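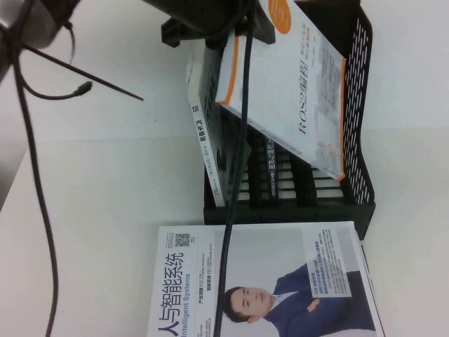
Figure 2. Books in a black mesh desk tray, with a magazine lying flat on the table.

3.2 How people park their books

I went into this part of the study expecting tidy rows, and I didn't get many! Of the 134 desks we visited in July, only 28 had every book standing straight up. Most people do something closer to Figure 2, where one paperback leans diagonally across the tray and another stands nearly upright by the side (I do the same at home, so I'm not judging). Salim Swai and I started calling these "leaners," and the name stuck in our coding sheet.

Magazines were a different story. They're wide and floppy, and a small tray doesn't hold them well, so we kept finding them flat on the desktop. Rosalía Manzano coded them as "stored" at first and I coded them as "left out" – we argued over that one for a good while! In the end we went back and asked the owners, and most of them told us flat on the desk was the magazine's regular spot. We kept "flat, regular spot" as its own category, and it's the one I use in the comparison of tray sizes in Section 3.3.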